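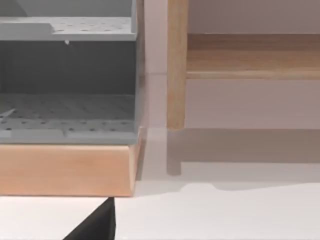
仿真环境中的灰色搁架和木底座,下方是夹爪的黑色指尖。

慢慢地教一只手

在Sinisham的一间旧印刷厂里,人们用自己的双手,把日常的小动作一点一点交给机器人

2023年11月30日

打印本页 | 用电子邮件发送给朋友

我第一次握住操作手柄的时候,犯了一个所有新手都会犯的错误:我握得太紧。屏幕上的夹爪马上开始发抖,像一个人在冷天里想要把钥匙插进锁里。坐在我旁边的培训员没有批评我,她只是把自己的手放在桌上,手心向上,让我看她的手指是怎样放松的。然后她说,请您先不要做任务,请您先在空中画圆。

我就画圆。画了很久。画面里的机械臂跟着我走,有一点点迟,迟得很少,少到我说不清楚它是迟在机器里,还是迟在我自己的眼睛里。等我终于把圆画得比较像圆,培训员才把任务说明翻到前面,让我读。任务说明很短:用夹爪拿起手机,把它放到搁架上,屏幕朝外。在厨房里,在办公室里,这样的事情我每天都做,从来没有想过。那天上午我没有做成。

Wakton是一家小公司,在Sinisham的河边租了一座从前的印刷厂。楼下还能看到地面上固定印刷机的铁环,楼上是三个房间,窗户都用浅色的布帘遮住,光线不会直接照到显示器上。公司的业务用一句话可以说完:请人来给机器人做示范,把示范记录下来,整理好,再交给训练机器人的团队。他们自己的人不太喜欢“数据”这个词。在走廊里我听到的多数是“示范”“一条”“一遍”。“这一条重来。”“刚才那一遍手腕不对。”听起来好像在一个排练厅里。

我是一个用汉语写作的外国人,在别人的语言里工作很多年了,所以我对“教”这个字很敏感。教一门语言的时候,老师可以解释规则,也可以一遍一遍地念,让学生跟着念。Wakton的人用的是第二种办法。他们不给机器人写规则,不写“先向左移动多少,再向下移动多少”。他们让人做,让机器看人怎么做。至于机器从中学到什么,那要等到后面才知道,有的时候要等很久。

示范有几种方式,我在那里看到两种。

比较老的一种在楼下。那里有一台真的机械臂,固定在很重的铁桌上。操作员站在它旁边,用手握住它靠近手腕的地方,像带一个孩子写字一样带着它走。电机在这个时候是“软”的,只托住手臂自己的重量,人推到哪里,它就到哪里。关节里的传感器把每个时刻的角度记下来。我也试了。感觉很奇怪,它很重,同时又没有重量,好像在水里推一扇门。这种方式的好处是人的手就在物体旁边,力量有多大,手自己知道。坏处也很明白:人的身体总是挡在那里,挡住相机,也挡住光。而且站着做,时间长了腰会痛。楼下的那位操作员从前是做家具修复的,他告诉我,他宁愿腰痛,也要用手碰到东西。

另一种方式在楼上,就是遥控。操作员坐着,两手各握一个手柄,面前是显示器。手柄装在几节小小的连杆上,形状和远处的机械臂相似,只是小得多,也轻得多。人动小的,大的就跟着动。在Wakton,“大的”常常并不存在于任何房间里。它在仿真环境里,是计算机算出来的手臂、算出来的桌子和算出来的影子。手柄是真的,手是真的,错误也是真的,只有物体是画出来的。

这个项目的名字叫Fuchs。为什么叫这个名字,我问了几个人,得到的回答不一样,我就不写了。Fuchs从五月开始,内容是一些在桌面上做的家务和整理工作,用双臂的机器人来完成。操作员在里面拿手机,摆盒子,把小东西放进架子,把放歪了的东西扶正。软件叫Gruto,是公司自己写的,界面不好看,灰色的底,按钮上的字太小。可是操作员们对它有感情。有一位操作员跟我说,Gruto是她用过的最诚实的软件,它出错的时候会大声叫。确实会大声叫,那是一种短的、像微波炉一样的声音,整个下午都能从不同的座位上听到。

仿真环境里的场景第一眼看上去很简单。白色的桌面,浅色的木头,灰色的架子,米白色的墙。我一开始觉得它太干净了,像家具商店的目录。后来我坐得久了,才注意到影子。影子很软,很大,铺在桌面上,手臂一动,它们也一起动。培训员教我的第一个实用的本领就是看影子。屏幕是平的,它不告诉我夹爪离桌面还有多远,但是影子会告诉我。手指往下走,影子就往手指那边靠过来。什么时候手指的尖和影子的尖碰在一起,什么时候就到桌面了。“您不要看手,”她说,“您看手和它的影子之间的地方。”

我把这句话写在本子上,当时觉得很美,过了一会儿才发现它只是一句很准确的操作说明。

手机是一个不讨人喜欢的物体。操作员们有一个自己的排名,没有写在墙上,可是每个人都知道。最受欢迎的是有把手的杯子,其次是软的方块,再其次是各种盒子。最不受欢迎的是平的、薄的、边缘光滑的东西。手机正好占全了。它躺在桌上的时候,夹爪能用的只有它侧面很窄的一条。手指太高,夹到的是空气;手指太低,就顶在桌面上,Gruto就叫。人的手碰到这种情况有很多办法,可以用指甲撬,可以把它推到桌边再从下面接住,可以用手掌压着它转一个方向。夹爪只有两个手指,没有指甲,也没有手掌。 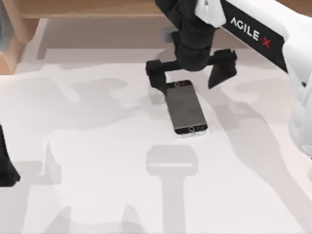
所以要先张开,张到最大,再从上面下来。培训员把这个阶段叫做“问路”。手指张开停在物体上方,操作员不急着合上,先问自己几个问题。物体的长边朝哪里?我的手腕要转多少,两个手指才能刚好在它的两侧?合上以后,我还有没有空间把它抬起来,会不会碰到别的东西?新手总是跳过这个阶段。他们看到目标就想抓,好像目标会跑掉。我也是这样,我的前面几条示范都是直直地冲下去,然后在桌面上方突然刹住,手柄在我的手里震一下。

有经验的操作员做这个动作很好看。夹爪来的时候已经转好了方向,手腕和手机的斜度一致,下降的时候几乎没有声音。当然本来就没有声音,仿真环境是安静的,可是看的人会觉得那是一种特别的安静。合上,停一下,抬起来。那个“停一下”很重要。培训员解释说,停顿给机器一个清楚的界线,前面是“还没有拿到”,后面是“已经拿到”。如果人做得太流畅,这两件事混在一起,学习的机器就容易在没有拿到的时候也照样抬手,拿着一把空气很认真地走到架子旁边,再把空气放下来。

我说,我见过人也这样。她笑了,但是没有停下手里的工作。

好的示范究竟是什么样的,这个问题在Wakton可以引起很长的讨论。我在休息室里听到过一次,从咖啡开始,到大家都应该回座位的时候还没有结束。一派的意见是,示范应该干净,路线短,没有多余的动作,每一遍都差不多。机器看到的是一条清楚的路,它就学得快。另一派认为,太干净的示范会养出一个很脆弱的学生。它只认识那条路,稍微偏一点就不知道怎么回来。应该让它看到人怎么犯小错误,怎么补救,手指碰歪了物体以后怎么退后,怎么重新对准。

公司现在的做法在这两者中间。多数示范要求干净,但是每个班次里要留出一部分时间,专门做“补救”。操作员故意把开始的位置弄得不舒服,手机斜着放,架子转一个角度,或者让夹爪从很坏的方向过来,再一步一步地恢复。做补救的时候,同一条里最多允许重新抓四次,再多就停止,算作废。我问为什么要有这个限制,得到的回答是,再多的话,人自己也不知道自己在做什么了,示范里就只剩下着急。

我喜欢这个回答。着急是可以记录下来的,这一点我以前没有想过。质量检查的房间在走廊的尽头,检查员在那里把示范一条一条地放出来看,大部分用快速播放。她让我跟她一起看了一段时间。我什么都没看出来,她却能指着曲线说,这个人快要下班了。看什么呢?看手腕。人累的时候,手腕先偷懒,该转的角度不转足,用整个手臂去补。还有的人累了反而更快,下降的那一段变陡,停顿变短。她说她不认识所有的操作员,有一些人在别的班次,从来没有见过面,但是她认识他们的手。谁喜欢从左边绕过去,谁在放下物体以前总要轻轻地往上提一下,她都知道。

那种往上提一下的习惯,后来给项目带来了一个小麻烦。检查员讲这件事的时候很高兴,好像在讲自己家里孩子的事。有一位操作员做得又快又稳,他的示范在Fuchs的早期材料里占了很大的比例。训练出来的第一个模型拿东西拿得不错,但是每次放下以前,都要在架子上方轻轻地提一下,好像在敬礼。没有人教过它敬礼。大家找了很久,以为是软件的问题,最后才在录像里找到了那只手的习惯。操作员本人完全不知道自己有这个动作。他坐在那里看自己的录像,看了好几遍,说这是他父亲放杯子的样子。

从那以后,示范的分配改了,任何一个人的手都不能在一个任务里占太多。公司也没有要求那位操作员改掉习惯。检查员说,改不掉的,而且改了以后他会开始想自己的手,那就更糟糕。

想自己的手,这正是我的问题。到第二天,我已经会张开,会转手腕,会看影子,可是每个动作都要在脑子里先用句子说一遍。我知道这个感觉,我学汉语的时候就是这样。声调对了,语法对了,话说出来还是像一件一件摆在桌上的东西,中间有空隙。培训员是本地人,没有学过别的语言,但是她好像很明白。她让我一边操作一边跟她聊天,聊河水,聊这条街上的面包店,聊我为什么要写这篇文章。我很不愿意,我觉得我会分心。分心正是她要的。在讲面包店的时候,我的夹爪下去了,合上了,停了一下,抬起来了。

我马上停止聊天,去看屏幕,手就僵硬了,手机掉了下来。

掉东西在仿真环境里没有什么关系,按一个键,一切都回到原来的位置。这是遥控加仿真这种方式最大的好处,也是楼下那位做过家具修复的操作员最不信任的地方。他认为一个人如果知道东西可以复原,手就会变得不一样。“手会变得没有礼貌。”他这样说。楼上的人不同意。他们说正因为可以复原,新手才敢试,才敢去碰那些困难的角度。两边的人在同一个厨房里吃午饭,这个争论就一直没有断过。

我没有能力判断谁是对的,我只能写我自己的感觉。在楼下带着真的机械臂走的时候,我动作很小,很怕,连呼吸都轻。在楼上我比较大胆,一个上午做坏的东西比我一年里打碎的杯子还要多。要说学习,我在楼上学得更快。要说记忆,我记得更清楚的是楼下,是那种在水里推门的重量。

仿真还有一些自己的毛病。物体之间的接触是算出来的,有时候算得不太好。手机的边和手指的边碰到一起,偶尔会互相穿过去一点,或者突然弹开,像两个陌生人在门口同时说对不起。操作员们学会了避开这些情况,他们知道哪个角度“计算机不喜欢”。可是这样又产生一个问题:学习的机器看到人总是避开那个角度,就也跟着避开,而在真的桌子上,那个角度也许一点问题都没有。负责场景的工程师告诉我,他的工作有一大半是在修这种看不见的弯路。他每次改好一个接触的参数,就要上楼来请求操作员们忘记旧的习惯。他说参数改起来很快,习惯改起来很慢。

他还负责让场景有变化。同样的任务,桌面的颜色可以换,光的方向可以换,架子的位置可以换,木头可以深一点或者浅一点。不换的话,机器会记住错误的东西。他讲了一个他自己的教训:有一个时期,所有场景的光都从同一个方向来,学出来的模型对影子有一种迷信,光一换方向,它就把手伸到影子那里去抓。他说到这里看了我一眼,因为他听说过我也是靠影子来操作的。我向他保证,我只看手和影子之间的地方。

操作员的工作条件,我也问了。一个班是八小时,其中握手柄的时间被分成许多小段,段与段之间必须站起来。手柄旁边有一个厨房用的计时器,红色的,塑料的,上面的数字已经磨得看不清楚了,但是大家都用它,不用Gruto里面自带的那个提醒。站起来以后可以做什么,没有规定。有人去窗边,有人做手指操,有一位操作员在织东西,颜色很亮的绿色,我一直没有看出来那是什么。我以为整天用手的人,休息的时候会让手也休息。她说不一样,毛线会往回拉她,手柄不会。

往回拉,这个说法在楼上经常可以听到。他们的手柄没有力的反馈,或者说只有很粗的一种,碰到东西时震一下。手指夹得多紧,物体有没有在滑,桌面在不在下面,这些都要用眼睛去代替。做久了的人说,眼睛后来会“长出手指”。我没有做那么久。但是有一次,在我快要离开的那个下午,我看着夹爪合在手机的两侧,自己的指尖有一点凉的感觉,好像真的碰到了金属的边。我把这个告诉了坐在我后面的操作员,他一点也不惊讶。他说他碰到木头底座的时候会觉得有一点暖。

我问公司的负责人,这些操作员是不是在教一个将来会代替他们的学生。这个问题我本来打算放在最后,后来决定早一点问,免得它一直坐在我们中间。负责人没有生气。她说示范的需要量现在还在增加,每学会一个任务,就有人提出下一个更麻烦的任务。她也承认,她不知道过两年会怎么样。在Wakton学会的本领,能不能在别的地方用,她同样说不准。有几位离开的操作员去了远程设备的行业,有一位去开了一家修表的小店。修表的那一位,她认为是很合理的选择。

操作员们自己对这个问题的态度比我想的要冷静。织毛线的那位说,她教过开车,也教过自己的侄子系鞋带,她教过的人里面,学会了以后没有一个回来谢她,机器也不会,所以在这一点上没有区别。坐在我后面的那位说,他关心的是机器会学到他的哪一部分。他做事很慢,从小就被人催。他的示范一直是合格的,也一直是最慢的几个之一。检查员从来没有因为慢而退回他的东西。“也许将来有一台机器,在一个谁的厨房里,放东西放得很慢,”他说,“那家人会去投诉,然后没有人知道是为什么。”

在真的机械臂上检验模型的日子,大家都会下楼来看。我正好碰上了一次。铁桌上摆了一个灰色的架子,跟仿真里的相像,放了一部旧手机,玻璃上有贴膜,贴膜的一角翘起来了。仿真里的手机没有贴膜,工程师小声地说,这个应该先撕掉,但是没有人去撕。机械臂开始动。它先在上方张开手指,停着,转手腕。在我旁边,培训员的手也在转,转得很小,她自己没有注意。手指下来,偏了一点点,左边的手指压在了翘起来的贴膜上,手机在桌面上转了一个小角度。

房间里有人吸了一口气。机械臂退后,往上,重新对准。那个退后的动作我认识,在补救的示范里我看过很多次,先直着往上,再往旁边让,不急。我不知道它是从谁那里学来的。楼下的那位操作员说像二号座位,检查员摇头,说二号座位让的是另一边。他们就开始争论,声音越来越大,机械臂这个时候已经合上了手指,拿着手机往架子那边去了。它放得有一点歪,屏幕朝外,下面的边没有完全靠到底。工程师在表格里写了“成功”,想了一下,又在旁边写了“歪”。

我回到楼上去拿大衣。我的座位上已经坐了一个新来的人,很年轻,两只手紧紧地握着手柄,指节都白了,屏幕上的夹爪在发抖。培训员从楼下走上来,把外套挂在椅子背上,在他旁边坐下,把自己的手放在桌上,手心向上。

打印本页 | 用电子邮件发送给朋友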